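Teaching a robot to open a door, one door at a time 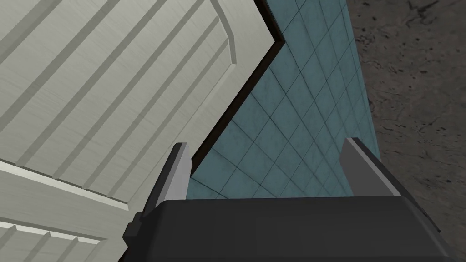 The wrist view in the simulator. White door partly open, blue tile behind it, fingers wide apart.

I spent most of September's free evenings driving a robot arm that doesn't exist through a door that doesn't exist either, and I have opinions.

Some background for the people who come here for the bicycle posts. Vivek Bhardwaj, who I used to share an office with, now works on a project called Meva. The idea is that you don't program the robot. You show it. A person sits down with a controller, moves the arm through the job, the software records every motion along with what the wrist camera sees, and later a model is trained on all those recordings until it can supposedly do the job alone. Vivek wanted people who had never done it before, and I had been rude about the whole business at his mother's dinner table, so I was an obvious candidate. Pramila told me I should try it before I complained again. Fair enough.

My job was doors. All of it happened in simulation, on my own desk, with a loaned hand controller and a program they call Oltulard. You squeeze the trigger and the fingers close. You move your hand and the arm follows, a little behind you.

I recorded 63 attempts. Vivek's team kept 18.

I want to stay on that number for a bit, because when people talk about robots learning from demonstration they make it sound like teaching a kid to tie a shoe. You do it slowly, the kid watches, the kid has a go. What I did was closer to being a bad typist. Most of my attempts were thrown out for hesitating. If I stopped to think, the recording had a stop in it, and the model may learn that stopping is part of opening a door. Others went because I pushed with the side of the gripper when I should have used the fingers. I thought that was clever. I open doors with my hip all the time when I'm carrying groceries.

The view takes a lot of getting used to. In the picture up top you're looking past the gripper from behind, and everything runs on a slant. The tiles look like diamonds. The edge of the door is a thin dark strip, and the left finger is sitting very close to it. I could not tell you from that view alone how far apart the two are in depth. I had the same trouble live. I'd be sure I was about to touch the edge and I'd sail by it, or I'd think I had room and hear the little click the program makes when something collides.

Vivek says the model has the same picture I had and will work it out with enough examples. Maybe. I had the picture plus forty-odd years of doors, and I still missed.

Heather Swanson, who reviewed my recordings, was very patient about this. Her notes were short and came with time marks. "Wandered." "Good approach, late close." "Why did you go up?" I don't know why I went up, Heather. My elbow was tired. That goes in the recording too, which bothers me more than anything else about the process. There's nothing in the file that says which parts of my movement were about the door and which parts were about my elbow. The claim is that it averages out over many people. But people's elbows get tired in the same direction.

Then there is the question of what the door is made of. The simulated rooms get their surfaces shuffled between runs, so one time there's blue tile and a rough dark gray slab of something, and the next time it's all different colors. Renato Mangubat, who builds the rooms, explained that this keeps the model from deciding that doors are only openable near blue tile. I think that is smart and I told him so. What doesn't get shuffled nearly as much is how the door behaves. Every one I opened moved like it had been hung by an angel. Nothing stuck. The door to my basement needs a lift and a shove and a word I won't print, and in wet weather it needs two of them. I asked whether there was a setting for that. There is a friction number. I don't believe my basement door is a friction number.

I should report the good part, since I said I'd be fair. After the recordings were in, I got to watch the trained model try. My 18 were mixed in with everybody else's. It came up to the door smoothly, much more smoothly than I ever did, got a finger behind the edge and pulled it open wide enough to go through. I felt a silly kind of pride. It did that on a door like the ones we had trained on. When they gave it a door hinged on the other side it reached for the place where the edge would have been and kept reaching. Its overall score that evening was 56 percent, and the mood on the call was cheerful. I kept thinking that I would not keep a front door that opened 56 percent of the time.

Vivek's answer is more data. Savita Solanki, also on the call and the only other beginner, asked how much more, and there was some talk of scaling and of a second group of drivers starting soon. She asked again. I like Savita.

So where am I? I'm less rude about it than I was. Steering the thing by hand taught me how much goes into a job I had never once thought about, and the recordings clearly do carry some of that across. I don't think they carry as much as the people selling it say. I'd like to see it tried on a bad door, a real one, in a house where somebody has painted over the hinges.

I've offered my basement. Vivek said he'd look into it. The controller has to go back before the end of the month, and next week I'll finally write up the bottom bracket on the green bike.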